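Wanted: people who doubt that a robot can clear a table

Pukton is looking for 5 paid observers for its household chores trial. We publish reviews of machines that claim to save people work, and most of the ones we've been sent don't. If you have cleaned houses, bused tables, stocked shelves or just picked up after a family for years, we would like to hear from you. If you already think the home robot is right around the corner, please apply somewhere else.

The job

You will watch arms sold by Deditz and Henik try plain chores: picking up a bottle, moving a mug by its handle, putting things back where they belong. Then you write down what went wrong, in words your neighbor would understand. Both makers say their arms are ready for the kitchen. We have read the brochures and remain unmoved. A bottle standing at the far end of a table is no trouble for a five-year-old. We want to know how often it is trouble for a machine, and who has to come over and fix it.
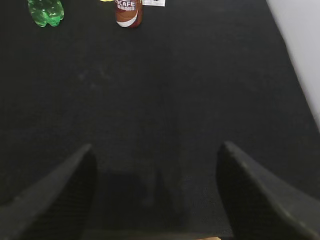
What we need from you

At least 2 years of paid or unpaid work that involved cleaning, dishes or shelves.
Patience. Some of these tasks are very slow.
A willingness to write "it failed" when it failed. Makers don't see your notes before we print them.
No engineering background. We have plenty of that and it makes people forgiving.

Pay and dates

The full trial pays $3,000, in two parts, and runs through August. Lunch is on us. You can't own stock in Deditz, Henik or their reseller, Amato.

Why mugs and bottles

Every sales video shows one cup on a clean counter. Real tables have mugs in front of mugs and soda bottles back against the wall, and the person doing the tidying doesn't get to choose. We score each chore on whether you'd let the machine do it while you were in another room. So far we wouldn't.

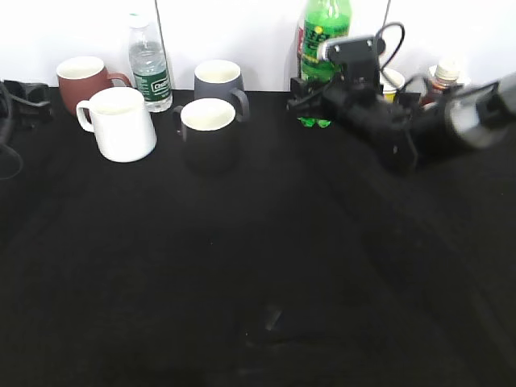

Gil-soo Bang wrote in after our first notice to say we were being unfair: dishwashers were clumsy once too, and a slow arm that works all night still beats a sink full of cups in the morning. Maybe so. We've asked for an application.

To apply, send one page about the worst chore you've ever been paid to do, and what it would take for you to trust a machine with it. Applications close January 26, 2026. No résumés, please.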